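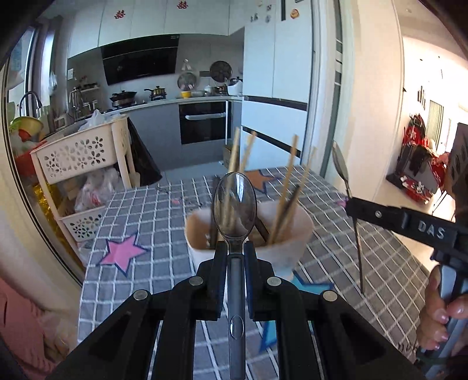
Wooden chopsticks in the cup, with a spoon

Chopsticks going furry at the bottom, is it the pot or me?

jostport_teapot
19 September 2023
Hello all, hoping some kind soul can help. We moved to a ground floor flat in Jostport in January and I've been so pleased with the kitchen, apart from one thing. My wooden chopsticks keep getting grey fuzzy bits on the ends that stand in the pot. I wash them by hand, give them a wipe with the tea towel and put them away, same as I did for years in the old place with never a speck. Metal spoons are fine. Can I save them, or is it the bin? Some were a present and I'd be sorry to see them go.

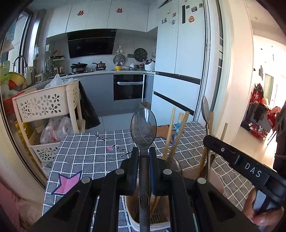
Fedmont Home and Kitchen Circle

slowcooker_sal
Oh, I do feel for you, we had just the same! A quick wipe with a tea towel leaves more damp in the wood than you'd think, and then it all trickles down to the bottom of the pot and sits there. Lay them flat on a rack overnight, not touching if you have the room, and only stand them up next day. Do wash the pot as well (I'm ashamed to say how long I went without looking inside mine). If the fuzz comes off with hot soapy water and the wood underneath is still smooth and smells of nothing much, I'd carry on using them. Any that are black, split or musty should go, I'm afraid, present or no present. You could always keep those for propping up seedlings.

varnulen_lane
just buy new ones, a bag of them costs next to nothing

Goel Hill Baker
Agree with the rack. I'd also have a look at where the pot stands. Mine used to live beside the kettle and got a faceful of steam about 3 times a day, and moving it along the worktop made a big difference. A pot with holes in the bottom and a saucer under it is worth having too. Please don't oil them while they're still damp, I did that once and the whole lot went sticky.

Related threads
Getting the smell of onion out of a wooden board
Tea towels still musty after a hot wash
White bloom on a new clay pot
Best spot for a dish rack in a tiny kitchen

We use cookies to keep you signed in and to remember your settings. Accept all | Manage choices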